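**Workshop notebook, route and travel games bench. April entry, begun 7:40 a.m.**

Continued from the previous entry on the Prillen card deck. The purpose of the present work is to settle the rules and the printed parts of the passenger game for the Hebden to Prarninstead drive, so that a final proof may be sent out. The deck is intended for two to four passengers in a car. The driver does not play and does not keep score.

**Starting position**

The version carried over from the winter has 252 cards. This is too many for a car. In the last trial the deck would not stay in the seat pocket, and the rear passengers placed half of it in the door bin, where it mixed with the parking receipts. The deck is to be divided into sets. Each set is to cover one stretch of road and be usable alone.

The division agreed for this round is as follows:

| Set | Stretch | Main type of card |
|---|---|---|
| A | Hebden to the river bridge | Town sightings |
| B | River bridge to the Datar turnoff | Farm and field sightings |
| C | Datar turnoff to the summit rest area | Signs and lettering |
| D | Summit rest area to Prarninstead | Mixed, with night cards |

Set C is the weakest. The road is quiet after the Datar turnoff and there are long periods with no signs. The cards call for too many exact words. A passenger who draws "a sign with the word FERRY" on that stretch will hold the card for the rest of the day.

**Trial notes, outbound**

Left Hebden shortly after breakfast. Tia Oakley held the deck in the front passenger seat and read the cards aloud. Two players in the rear. Weather overcast, roads dry, traffic light until the bridge.

Set A went quickly. The card for a church with a clock was claimed before the car had left the first set of lights, and the claim was disputed on the ground that the clock face had no hands. The rule does not address this. Proposed wording: "A clock need not be working." Accepted by all three present and entered in the rules draft.

The card for a dog in a parked car was claimed twice for the same dog, once by each rear passenger. The rule for simultaneous claims gives the point to the younger player. With two adults of nearly the same age this produced a long discussion and should be replaced. Suggested replacement: both players keep one point and the card goes to the bottom of the pile.

Set B was the most successful of the day. The field cards are large in subject and can be seen from either side of the car. Players on the left and right scored about evenly. The card for a white horse was not claimed until the last mile before the turnoff, and interest in it held throughout. Keep.

One fault in Set B. The card for a windmill and the card for a wind pump have drawings that are too close in shape. The reader in front could not tell them apart while the car was moving and announced the wrong one. Redraw the wind pump with a taller frame and fewer blades.

Set C, as expected, was slow. Play stopped altogether for nine minutes by the dashboard clock. The rear passengers began a separate game of their own, naming a town for each letter of the alphabet, and did not return to the cards until the rest area. Note that the alphabet game needs no parts and no printing. It might be added to the rules sheet as a filler for quiet stretches, with one line of instruction.

**Trial notes, return**

Started from Prarninstead in the late afternoon in order to test the night cards in Set D. The order of the sets was reversed.

The night cards are readable by the map light but not by the glow of the dashboard. The gray lettering disappears completely. All text on the night cards is to be changed to black on cream, two sizes larger. The pictures may remain as they are.

The card for a lit window above a shop was well liked. The card for a moving train was not claimed. The track runs near the road for a short distance only, and the timetable was not consulted when the card was written. It may be retained as a high-value card at 14 points, on the understanding that most games will finish without it. Tia does not agree and would prefer it removed. Her view is that a card which cannot be won by watching the road has no place in a game about watching the road. Left open.

Reversing the sets caused one difficulty. Several cards in Set B refer to things "on the left," which holds in one direction only. Remove all references to left and right. Use "near side of the road" and "far side of the road" instead, and define both terms on the rules sheet with respect to the car.

**Scoring**

The present scoring uses a folded paper strip with sliding tab. The tab slipped at each bump in the road, and one player's score rose by four between the summit and the turnoff without any cards being claimed. Three alternatives were discussed in the car:

- keeping the won cards in hand and counting them at the next stop
- a pad of tear-off score sheets and a short pencil
- a peg strip with holes

Keeping the cards in hand is the cheapest and requires no new part. It fails if card values differ, unless the value is printed in the corner where it can be seen when the cards are fanned. The artwork has room for this. The tear-off pad is familiar to everyone, but writing in a moving car made one of the players unwell, and the pencil was lost under the seat before the bridge. The peg strip was not tried.

Decision for this round: values in the upper left corner, cards kept in hand, no separate scoring part. The paper strip is withdrawn. 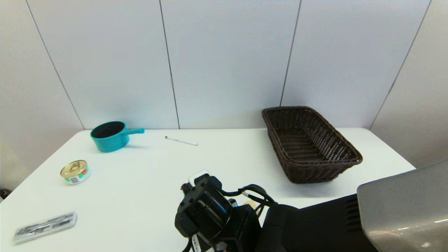

### Parts and Printing

The first print order is set at 2,000 decks. The printer has asked for the corner radius to be confirmed before the die is made. The sample with the larger radius was easier to shuffle and did not catch on the inside of the box. Confirm the larger radius.

Box: the tuck flap on the current sample tears at the fold after repeated opening. A sleeve and tray would be stronger but makes a thicker package, and the seat pocket remains the limit. Ask for a quotation on a heavier board with the same tuck design before considering the sleeve.

Card finish: the gloss sample reflects the sky and is difficult to read in the front seat on a bright day. The matte sample marks easily with food. The outbound trial included a bag of glazed pastries, and two of the matte cards were spoiled beyond use. A satin finish has been requested. No sample has arrived.

Rules sheet: to be held to one side of one page, folded once. The present draft runs over onto the back by a short paragraph, which is the section on settling disputes. Shorten that section first. The revised rule on simultaneous claims is briefer than the old one and may be sufficient to bring the text within the page.

Map panel: the inside of the box lid carries a line drawing of the route. The river bridge is placed too close to Hebden. Passengers used the drawing to judge when to change from Set A to Set B and made the change too early. Correct against the road atlas and add a small mark for the summit rest area, where the restrooms and picnic tables are of interest to families in any case.

**Rules wording, current draft**

The following replaces the text in the previous entry.

1. The reader holds the deck and turns over one card at a time. The reader may also play.
2. A player who sees the thing named on the card calls out its name and points to it. At least one other passenger must see it for the claim to stand.
3. The driver is not to be asked to confirm a claim.
4. If two players call together, each keeps one point and the card goes to the bottom of the pile.
5. A card not claimed by the time the next card is wanted is placed face up where all can see it. No more than four cards may be face up at once.
6. A clock need not be working.
7. Play pauses whenever the driver asks for quiet.

Rule 5 was tested on the return only. It improved Set C noticeably, as there was always something to look for, and it should be tested again outbound before the wording is made final. There is no flat surface in the rear of most cars on which four cards can be laid. The players used a road atlas across the knees. A fold-out tray was suggested and declined on cost.

**Outstanding**

- Redraw wind pump card (Set B).
- Rewrite the sign cards in Set C to ask for colors, shapes and single letters in place of whole words.
- Enlarge and recolor text on all night cards.
- Strike left and right throughout; check the back of the box as well as the cards.
- Train card: decision needed. Tia to set out her case in writing before the next drive.
- Confirm corner radius with the printer.
- Satin sample: send a reminder.
- Find out whether the Datar turnoff is to be moved when the road is widened. If so, the boundary between Sets B and C will need a new landmark, and the grain elevator is the obvious candidate.

The next trial should carry at least one child of reading age. All players to date have been adults, and the time allowed for each card has been judged entirely by adult play. Tia's niece has been proposed and her parents are to be asked.

Entry closed 11:15 a.m. Cards from both trials returned to the box, less the two spoiled ones, which are clipped to the inside cover of this book for reference on the finish.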